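Sep 14, 2021

## Sultemville draft sets working rules for robots in furnished rooms

SULTEMVILLE – A draft code of practice for robots that handle everyday objects in furnished rooms was released here for public comment. The text was written by Cilance, the industry group that keeps the region's voluntary rules for service machines. Comments are open until the end of October.

The code applies to robots with one or more arms that work on ordinary household tasks: clearing a table, folding cloth, putting shoes back on a rack. It covers trial rooms, show homes and any other furnished space where people come and go between runs. Factory cells are left out, as are vacuum robots and lawn mowers.

Until now, most trial sites in the area have borrowed their rules from factory work. Cilance says in its introduction that those rules were written with fences in mind and say little about sofas, carpets or low shelves. The group went through 3,169 run reports handed in by member sites before it started writing. Of those, 1,466 noted a stop that the operator had not planned. Most of the stops were harmless, according to the draft, but the reports described them in so many different ways that they could not be sorted by cause.

Much of the first section is given over to reporting for that reason. A site that follows the code would write down every unplanned stop in the same form, with the task, the object being handled, which arm was moving, and who or what ended the run. A stop made by the operator is to be listed apart from a stop made by the machine. The form fits on one page.
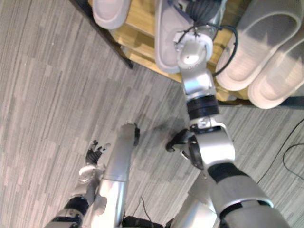

Boreck objects to the one-page limit, saying in a written response that a form so short will leave out how fast the arm was moving and what the other arm was doing. The company wants a second page for robots with two arms. Cilance replied that sites may attach whatever they like, and that the single page is the part everyone has to fill in.

The second section deals with low work. Objects near the floor bring the hands, the arms and the front of the body close together, and the draft treats that as a case of its own. Before the first run of the day, the operator would move each arm through the full reach of the task at slow speed with nothing in the hand. The same check is repeated whenever a piece of furniture has been moved, even by a small amount.

Soft goods get their own paragraph. Slippers, towels and cushions give way when gripped, and the draft warns that a grip setting that looks fine on a soft item may be too strong for a hard one. Sites would set grip force by object type and post the settings where the operator can read them. If a run mixes soft and hard objects, the lower setting applies to the whole run unless the robot can switch between settings without help.

Fingers are covered too. Operators are asked to look over each fingertip, joint and cover at the start of the day and again after any contact with a table edge or shelf edge. A worn or torn cover means the hand is taken out of use until it is replaced. 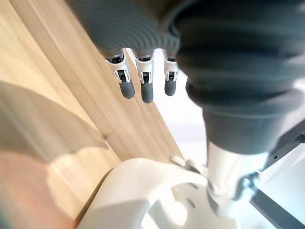

The check is meant to be done by eye and by touch, with power to the hand switched off. The draft does not ask for tools or for a signed certificate. It does ask that the person who makes the check is a different person from the one who ran the last session, where staffing allows it. Small sites with a single operator can make a note to that effect and carry on.

Cables and floors take up most of the third section. Power and data lines are to be kept out of any path a person is likely to walk during a run, or else covered. The robot's own cables must have enough slack for the full reach of the arm and must not be able to catch on furniture. Sites may use tape on carpet, but the tape has to be checked each morning.

### What the Cartwright sites did

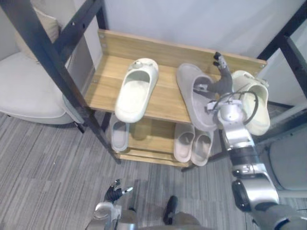 *3 min read*

Parts of the code were tried over the summer at 3 sites in Cartwright. Each used the one-page form and the slow reach check, and each kept its old rules for everything else. The sites had shelves, chairs and tables set out much as they would be in a home, and the tasks were mostly picking up and putting away.

The reach check added time. Sites took up to 17 minutes for it on the first day, and the draft says this fell once the operators were used to the order of the steps. One site asked to skip the check on days when nothing in the room had been moved. Cilance kept it in, with a shorter version for those days: one arm at a time, at the two lowest points of the task only.

The form was less trouble. All of the sites filled it in for every unplanned stop, and the draft prints a few of the entries without naming the site. Several describe an object that slipped out of the hand. Others describe an operator who pressed stop after losing sight of the fingers behind the object. Those entries led to a late addition: if the operator cannot see the hand directly or on a screen, the run is paused until the view is back.

A rule on starting position was also changed after the trial. The earlier wording had the robot begin each run with both arms folded against the body. The sites found this awkward when a task started close to a shelf, and the present draft allows any starting position as long as both hands are open, empty and clear of the furniture. The base must be standing still before either arm moves toward an object.

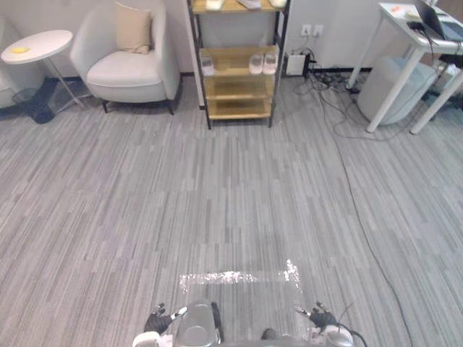
One comment already posted on the draft asks for that last line to go further and set a fixed distance between the robot and the nearest piece of furniture at the start of a run. A second comment, posted below it, says a fixed distance would be hard to keep in a small room and would rule out most real bedrooms. Cilance has not answered either of them.

The code would be voluntary. Member sites that adopt it could say so in their own papers, and they would send in their stop forms every quarter. There is no fine for leaving the scheme. Boreck has said it will use the section on soft goods whatever happens to the rest.

Printed copies of the draft can be picked up at the Cilance office in Sultemville. Comments should give the section number and be sent in writing. Those that arrive after October will be held over for the next revision.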